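How do I keep a snack shelf from turning into a landslide?

Posted by cennessmom63 in Pantry & Storage
6 comments · 70 views

I run the snack corner at a small office in Kandovbridge. Granola pouches, boxes of oat bites, the usual. I set it all up nicely at 8 in the morning and by lunch it looks like raccoons had a meeting. Pouches slump, boxes go sideways, and people dig to the back for a flavor that was already in front. What I'm aiming for is tall bags on the left, boxes on the right, one flavor per row.
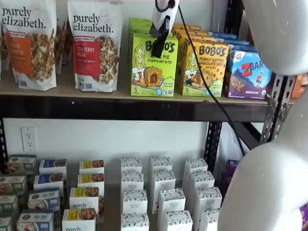
I don't want to spend a fortune. My budget from the boss is a stern look. Do I need bins? Dividers? A sign? I tried a sign. Someone put a coffee on it.

Share · 14 comments

shelfish_reasons
Skip the bins. Boxes are already bins, they just come with food in them. Keep each flavor in its own line running front to back, label out, and pull the next one forward when the front one goes. Takes me a minute at the end of the day.

Pouches are the real problem. A half-empty row of granola will fall over if you breathe near it, so stand them against something that doesn't move – a bookend from the supply closet works fine. And put a flat board on the shelf if yours is bare wire. Pouches hate wire. 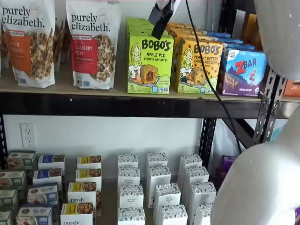
Granola at the left end, green apple pie boxes next, then the yellow peanut butter chocolate chip.

As for people digging to the back, I've been at this six years and have no cure. I put the slow sellers at knee height and let them think about what they've done.

Share · 3 comments

bevum_pantry
bins

Share

oatsandends
Bins are fine for loose bars but I wouldn't hide boxes in them, people forget what's in there and then you find a fossil in August. Also buy less at a time. I used to order 100 of everything and then wonder why nothing fit.

Share · 1 comment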